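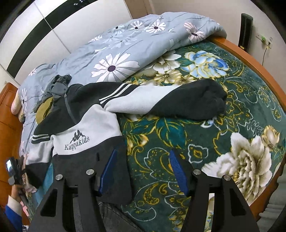 Kids' fleece, black and white, zip neck. On the bed before it goes in the bag.

1/ We do a clothing swap at the Ganutwood school gym every fall. I have run the kids' table for a few years now and I get the same questions each time, so I am putting the answers in one place.

2/ The next one is in October. Doors open at 9 for drop-off and at 11 for picking. If you can only make one of those, that is fine. You can drop off and leave, or come and pick without bringing anything.

3/ Limit is 29 pieces per family this year. Last year it was 36 and we had empty racks by noon. A pair of socks or mittens counts as one piece. A snowsuit counts as one piece even if it comes in two halves.

4/ Wash everything first. Regular detergent, no scent beads. A few kids at the school react to them and we had to pull two full bags last time.

5/ Check the zippers. Run each one all the way up and down. If it sticks, rub a pencil tip on the teeth and try again. If it still sticks, put it in the mending box by the stage, not on the table.

6/ Empty the pockets. I have found gum, a house key, and a baby tooth.

7/ Sizes. Labels are not much help once things have been washed a lot, and brands from different countries use different numbers. I write the chest width in inches on a piece of masking tape and stick it inside the collar. Lay it flat, measure armpit to armpit.

8/ To measure at home, take a sweatshirt that fits your kid right now and do the same thing. Write that number down and bring it. Add an inch if you want it to last until spring.

9/ Pilling on fleece: a cheap razor works, go slow and keep the fabric flat. The Tendach fabric shaver I bought is quicker but it eats batteries. Don't use either one on embroidery.

10/ What we can't take: car seats, bike helmets, used underwear, anything with a name in permanent marker across the front. A name on the inside label is okay.

11/ What we always run out of: boys' pants in size 6 to 8, rain boots, plain black leggings, winter hats. If you have any of these, please bring them even if they look a little worn.

12/ What we always have too much of: newborn onesies. We had 500 left over last year. They went to the Chukwu Street pantry, and the pantry has asked us to hold off on newborn sizes for now.

13/ Bags: paper grocery bags are best. They stand up on the floor and people can see in. Write the size range on the outside. Please don't tie plastic bags in a tight knot, I end up cutting them.

14/ Parking is in the back lot off Zandolard Road. The front circle has to stay clear until 10 for the ball team's bus.

15/ Someone asked if adult clothes are okay. Coats only, and they go on the rack by the side door.

16/ I still need two folding tables and a coat rack with wheels. If you can lend any of those, send me a message. I can pick up in the evening.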